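# Demonstrationen sammeln, oder: warum ich jetzt so gern Dinge aufhebe

14. März 2024

Ich hatte ja versprochen, dass es hier nach den ganzen Lötgeschichten mal wieder um Roboter geht. Seit ein paar Wochen nehmen wir Demonstrationen auf, und ich bin so begeistert davon, dass ich im Bekanntenkreis inzwischen gebremst werden muss. Also schreibe ich es eben auf!

Das Projekt heißt bei uns Trorketstead. (Der Name war ein Tippfehler im ersten Repository und ist geblieben.) Zwei Arme, ein Tisch, dazu Kameras an den Handgelenken und eine oben am Kopf. Jemand steuert die Arme, hebt etwas auf, legt es ab, und alles wird mitgeschrieben: Bilder, Gelenkwinkel, Greiferöffnung, Zeitstempel. Daraus soll ein Modell lernen, wie man Gegenstände greift, die es so noch nie vor sich hatte. 2.383 Episoden liegen mittlerweile auf der Platte, und wenn ich die ersten mit den neuesten vergleiche, muss ich lachen. Am Anfang haben wir gegriffen wie mit Fausthandschuhen.

## Was die Handgelenkkamera sieht

Ich hatte mir vorher viel zu wenig Gedanken über die Perspektive gemacht. Wenn man steuert, schaut man mit den eigenen Augen auf den Tisch und weiß sofort, wo alles ist. Die kleine Kamera am Greifer weiß das nicht. Sie hängt so nah dran, dass sie vom Gegenstand oft nur einen dunklen, verwaschenen Balken zwischen zwei Fingern mitbekommt, und trotzdem steckt darin genau die Information, die man für die letzten Zentimeter braucht: Liegt das Ding mittig? Ist es verdreht? Ist links noch Luft?
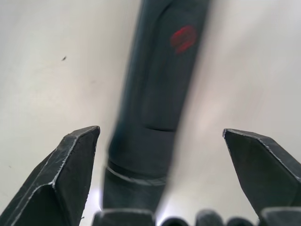
Seit mir das klar ist, steuere ich anders. Ich fahre erst über das Objekt, richte die Finger aus und gehe dann in einem Zug hinunter. Früher habe ich auf dem Weg nach unten ständig korrigiert, was für mich bequem war, in den Daten aber aussieht wie Zittern. Ein Modell, das Zittern sieht, lernt Zittern. Wir hatten im September einen Zwischenstand trainiert, der vor jedem Griff eine kleine Extrarunde gedreht hat, und ich habe meine eigene Unentschlossenheit darin wiedererkannt. Ein bisschen peinlich war das schon, aber auch ziemlich faszinierend!

Katsuhiko Amano, mit dem ich die meisten Aufnahmen mache, hat da von Anfang an eine ruhigere Hand. Bei ihm sehen die Kurven der Gelenkwinkel aus wie mit dem Lineal gezogen. Wir haben lange diskutiert, ob wir nur seine Episoden nehmen sollten. Am Ende haben wir uns dagegen entschieden und mischen beide Stile, werfen aber meine wildesten Versuche raus. Von einem Satz mit 67 Episoden sind nach dem Durchsehen 59 übrig geblieben, und damit war ich richtig zufrieden.

## Wie so eine Runde bei uns abläuft

Weil in den Kommentaren danach gefragt wurde, ein paar praktische Dinge. Eine Runde besteht aus 35 Episoden mit derselben Aufgabe. Danach wird getauscht, also Gegenstand, Lage oder wer steuert. Länger als eine Runde am Stück bringt mir persönlich nichts, meine Griffe werden dann schlampig und ich merke es erst beim Anschauen.

Für jede Episode gilt:

- Arme in die Startposition, Greifer offen
- Gegenstand neu hinlegen, und zwar wirklich neu, auch mal blöd schräg
- Aufnahme starten, kurz stillhalten, dann los
- am Ende wieder stillhalten und erst dann stoppen
- sofort bewerten: gut, brauchbar oder weg damit

Das Stillhalten habe ich mir von Fitholm abgeschaut, einem kleinen Werkzeug, mit dem wir die Episoden schneiden. Es sucht nach ruhigen Stellen und setzt dort Anfang und Ende. Ohne Pause rät es, und dann beginnt eine Episode gern mitten in der Bewegung. Das kostet beim Nachbearbeiten mehr Zeit, als man beim Aufnehmen spart.

Beim »neu hinlegen« muss ich mich übrigens am meisten zusammenreißen. Man hat als Mensch so einen Drang zur Ordnung! Nach ein paar Durchgängen lege ich den Klotz fast immer an dieselbe Stelle, schön parallel zur Tischkante, ohne dass ich es will. Katsuhiko hat deshalb ein kleines Skript geschrieben, das eine zufällige Stelle und einen Winkel ausgibt. Man liest die Zahlen ab, legt hin, fertig. Klingt umständlich, geht nach kurzer Zeit aber ganz von selbst.
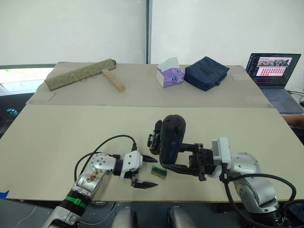 *Blick von der Kopfkamera: beide Greifer, der Holzklotz mit dem dunkelgrünen Streifen und rechts der Laptop.*

Was auf dem hinteren Tisch steht, ist mir inzwischen fast so wichtig wie das Objekt vorne. In den ersten Wochen haben wir penibel alles freigeräumt, und das Modell war prompt verwirrt, sobald irgendwo eine Tasse auftauchte. Jetzt darf dahinter etwas stehen: eine Taschentuchbox, eine Stofftasche, eine zusammengerollte Matte. Wir wechseln das zwischen den Runden durch, und der Unterschied beim Testen war deutlich zu spüren. Genaue Vergleiche reiche ich nach, dafür muss ich erst noch sauber auswerten.

Ähnlich beim Licht. Mein erster Impuls war, das Fenster abzudunkeln, damit alles gleichmäßig bleibt. Inzwischen nehmen wir absichtlich zu verschiedenen Tageszeiten auf. Eine Reflexion auf der Tischplatte sieht am Vormittag eben anders aus als am späten Nachmittag, und gerade die Handgelenkkameras reagieren darauf ziemlich empfindlich.

## Was noch nicht klappt

Zwei Arme gleichzeitig. Einhändig aufheben und ablegen läuft, aber sobald etwas von links nach rechts übergeben werden soll, wird es wackelig. Beim Steuern schaue ich immer auf den Arm, der gerade arbeitet, und der andere steht derweil herum oder driftet weg. Katsuhiko schlägt vor, Übergaben zunächst sehr langsam aufzunehmen. Ich glaube eher, dass wir mehr davon brauchen und ich einfach üben muss. Vermutlich probieren wir beides.

Dann die Synchronisation. Die Kameraströme liefen anfangs leicht gegeneinander versetzt, sodass der Griff in der Kopfansicht schon zu war und am Handgelenk noch offen. Gefunden habe ich das nur, weil ich mir eine Episode Bild für Bild nebeneinander angesehen habe. Mein dringender Rat an alle, die so etwas vorhaben: Schaut euch eure Daten an, bevor ihr trainiert! Ich schreibe die Zeitstempel jetzt über Sondix, unseren selbstgebauten Logger, zentral mit, und seitdem passt es.

Und schließlich dünne, runde Sachen. Stifte, Griffe, alles Zylindrische. Die rollen einem beim kleinsten Kontakt weg, wenn man nicht genau mittig kommt. Davon sammeln wir gerade gezielt mehr, in allen möglichen Winkeln, und auch ein paar Episoden, in denen der erste Anlauf danebengeht und der zweite sitzt. Solche Rettungsversuche habe ich früher gelöscht. Heute ärgere ich mich darüber, denn genau dieses Nachfassen fehlt dem Modell am meisten.

Als Nächstes kommen die Übergaben dran, und dazu gibt es dann einen eigenen Beitrag mit Kurven und allem. Wer selbst Demonstrationen aufnimmt und einen guten Trick für zweiarmiges Steuern kennt: bitte unbedingt in die Kommentare damit, ich freue mich über jeden Hinweis!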